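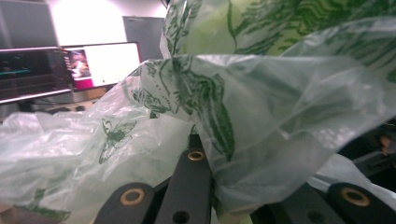 Changing a trash liner is the hardest chore in the Luta set, and section 4 covers how to set it up, run it and score it. Most of the trouble comes from the bag. Thin film has no fixed shape, and every time it is moved it takes a new one. A milky, see-through bag with green leaf print, bunched up around the fingers, gives the software very little to go on: the print bends with each wrinkle, and doubled film looks like a different material from a single layer. Expect more failed runs here than in the cup and towel chores.

4.1 Before you start

1. Clear the desk around the work area. Leave a hand's width of bare surface on each side of the basket.
2. Use a light plastic basket with open mesh walls. Solid steel cans are covered in section 6.
3. Open the bag by hand. Separating a new bag from the roll is not supported in this release.
4. Load the Cocco profile and set the grip force to 3.

Note: If the force is set higher, the fingers can bend the mesh. If it is set lower, the film slips out during the fold.

4.2 Fitting the liner

1. Stand the basket upright between the fingers.
2. Lower the bag into the basket until the bottom of the bag touches the base.
3. Fold the loose top outward over the rim.
4. Work around the rim a little at a time. Do not pull the whole cuff down from one side.
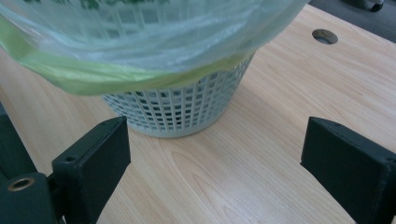 Figure 4-2. Liner folded over the rim, with loose film hanging to the sides.

A loose cuff counts as a pass. A person would probably tug it straight and tie off the extra, but the scoring sheet only asks that the rim be covered all the way around and that the basket be standing. 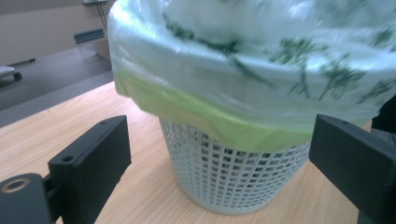 Allow 16 attempts before you change any settings. In our February trials, run by Anas Tazi at the Brurnico shop, 13 of the first 16 needed a person to step in at the folding step. Lowering the bag went much better.

Caution: Keep your hands out of the work area while the fingers are closing. Press Pause first, then fix the bag.

4.3 Resetting between runs

1. Open the fingers fully.
2. Lift the basket and liner off the desk.
3. Check the surface for scraps of film.
4. Press Reset and wait for the tone.

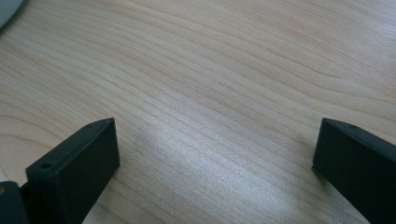
Figure 4-3. Fingers open, with nothing between them.

Note: Glare on a pale desk can be read as film. If the Gukov viewer marks a bright patch as an object, dim the overhead light or turn the desk, then press Reset again.

4.4 What this chore does not cover

Tying a full bag, carrying it out and picking up spills still have to be done by a person. Do not leave the system to change liners unattended. Log each run, including the ones you stop early, and export the log before it reaches 1000 entries. Older entries are overwritten after that.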